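4.2 Saving a search and setting alerts

Before you start, sign in to your Benivell tenant account. Guest users can search for offices but cannot save anything.

1. Open Find Space and choose a town, for example Stalstead or Fomatthorpe.

2. Enter the smallest and largest floor area you would consider. Areas are in square metres, so type 156 or 300 without a unit.

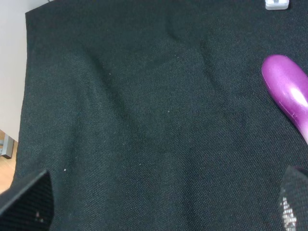
If you leave the larger box empty, the search has no upper limit and may return whole buildings.

3. Tick Lease, Sale or both. For leases, you can also set the latest end date you would accept, up to 2036.

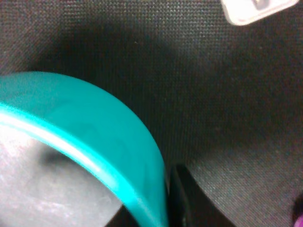 4. Select Save Search and give it a name of no more than 40 characters.

5. Under Alerts, choose Daily or Weekly. Alerts go to the email address on your account.

Note: Listings marked Ibarra come from our partner agency. Viewings for these are booked by phone. 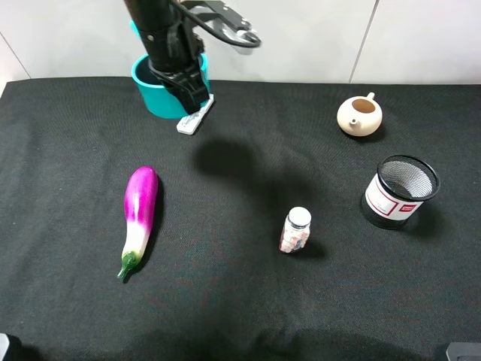 To change a saved search, open My Searches, select Edit and repeat steps 2 to 5.

Caution: Deleting a search also deletes its shortlist. Export the shortlist first if you need to keep it.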